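Connecting at Clanudby on two separate tickets – is 3 hours enough?

Posted in: Airports and Connections

wusel_fan
September 6, 2020

Hi everyone! I'm finally putting together the trip I've been dreaming about and I could use some help from people who know Clanudby better than I do.
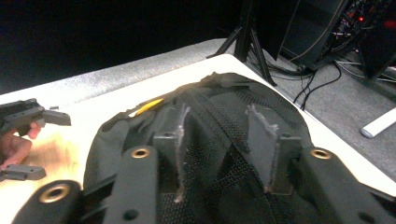
I'm flying in from Prulmont on Wusel and then heading out to the coast on Estrella. The two airlines don't sell a through ticket, so I have two bookings with two different confirmation codes. The gap between them is 3 hours on paper. I'd only be taking one checked bag plus a backpack, and both flights use the main terminal as far as I can tell (the Wusel site says "Main", the Estrella site says "Terminal A", and I'm hoping those are the same place!).

What I can't work out is whether Wusel will tag my bag all the way through, or if I have to pick it up and check it in again. And if the first flight is late, does Estrella have to put me on the next one? The later flight looks pretty empty right now, so I could switch to that, but then I'd lose most of my first evening and I really want that evening.

Thanks so much, this board has been a huge help already!

gatehopper

Ooh, I love this airport, you're going to have a great time. Yes, Main and Terminal A are the same building! They changed the signs in May and some of the airline sites haven't caught up.

Now the bag. Wusel will not tag it through to Estrella on separate tickets. I've asked at the desk on two different trips and got the same polite no both times. So your connection goes like this: off the plane, down to baggage claim, out through the doors, up one level to the Estrella counters, drop the bag, back through security. I've done the whole thing in under an hour with a checked bag, and I wasn't running. The slow part is the belt, which on my last trip took 35 minutes to get going. Security was 15 minutes, and there's a second checkpoint at the far end of the hall that most people walk right past – use that one!

Watch the Estrella bag drop cutoff too. It's earlier than the boarding time and they stick to it. Look on your own booking for the exact time, it's different depending on the route.

On your other worry, no, Estrella doesn't owe you a seat if Wusel gets you in late. Two tickets means two separate contracts, and to Estrella you'd simply be a no-show. Some travel insurance covers a missed connection on separate tickets and some doesn't, so read that section before you buy. I'd still book it with 3 hours. I've done it with less and had time for a bowl of noodles by the big windows (get the noodles).

carryononly

just take the backpack and skip the checked bag

row_before_last

Agree with gatehopper on nearly all of it! One thing to add about the later flight. If your Estrella fare is the flexible kind you can usually move it yourself in the app as long as you do it before check-in closes, so if you're sitting in Prulmont and see a long delay pop up, change it right then. Don't wait until you land. I saved myself a brand-new ticket that way last year and I was so happy I told the whole row.

The basic fare can't be changed at all, as far as I know, so check which one you have. And if you do end up going carry-on only, Estrella's size limit for the free bag is smaller than Wusel's. A backpack that's fine on the first flight can cost you at the gate on the second. Measure it packed full, with the pockets stuffed, and count the straps.

Have fun on the coast!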